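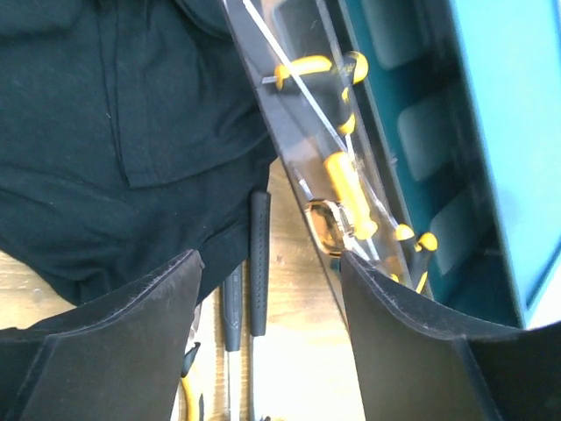
Gone ten at night, kettle on. Mending and mess all day, bits of both, neither finished.

Got the dark green-black thing out at last. Pocket flap still hanging by a thread, have been wearing it like that since November. Needle fine, thread wrong green, will do. Did half the seam then went looking for the small scissors and ended up sorting the screwdrivers instead. Typical.

Yellow and black ones all back in the clear tray now. Wanted the long one for the shelf bracket, of course it was right at the bottom. Found 4 odd screws and a fuse. Kept the lot. The teal case is next, cant face it tonight, every compartment has somthing in it that belongs in another.

White cable: no idea what it charges. Tried the lamp, tried the old radio. Back with the tools for now.

Bus to Forkau tomorrow, the 812, twenty past eight. Zusteck shuts at noon so must go there first. Need: green thread (proper match), 6 wall plugs, light bulb, milk. Take the old bulb to compare!! Forgot last time and came home with the wrong fitting.

Knee bad on the stairs again. Soup for tea, too salty. Rent letter still not answered, do it before breakfast. Bed.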